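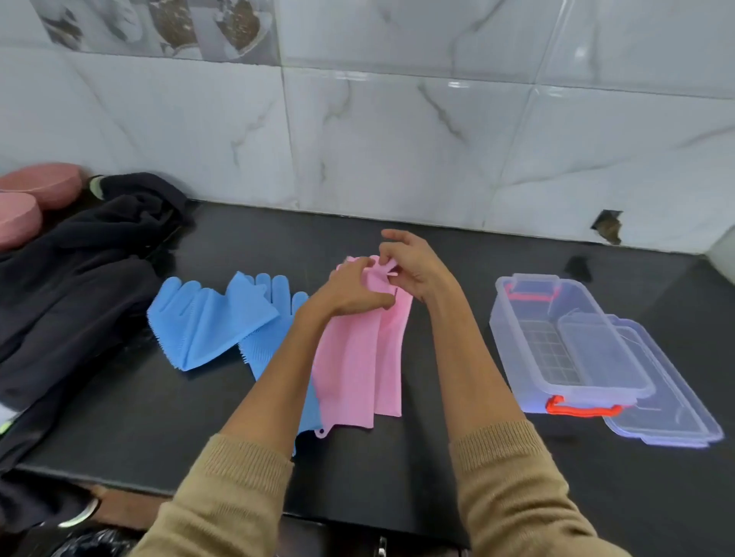
4.2 Contact labelling for soft objects

The grasp planner in Trasitz needs to know which part of an object a hand is holding and which part is only resting on the support surface. For rigid objects, one pose estimate answers both questions. For gloves, cloths and bags it does not, and the perception module must work at the level of small surface regions.

We therefore split each object mask into patches and assign every patch one of three states: free, supported or held. A patch is marked as held when it lies next to a fingertip and its estimated height differs from the fitted counter plane. The height test matters because a hand can touch an object without lifting it. In Figure 6, the left hand rests on the pink glove while the right hand pinches one of its fingertips and raises it slightly. Only the raised fingertip should be marked as held, and the patches under the left hand should keep the supported label.

Occlusion is handled separately. When a forearm covers part of an object, as with one of the light blue gloves in the same figure, the tracker keeps the last patch layout and freezes its state until the region can be seen again. Early versions merged the two blue gloves into a single mask. Adding a boundary term to the segmentation loss, first proposed in the Najjar tracker, reduced these merges but did not remove them.

The labeller was tuned on 66 clips and tested on 2495 hand-checked frames. Labels were checked by D. Thibodeau and S. Fortin, with disagreements settled by a second viewing – no frames were dropped at this stage. Processing takes 60 ms per frame on the Skallton workstation, so the labeller runs offline and its output is passed to the planner as a fixed sequence.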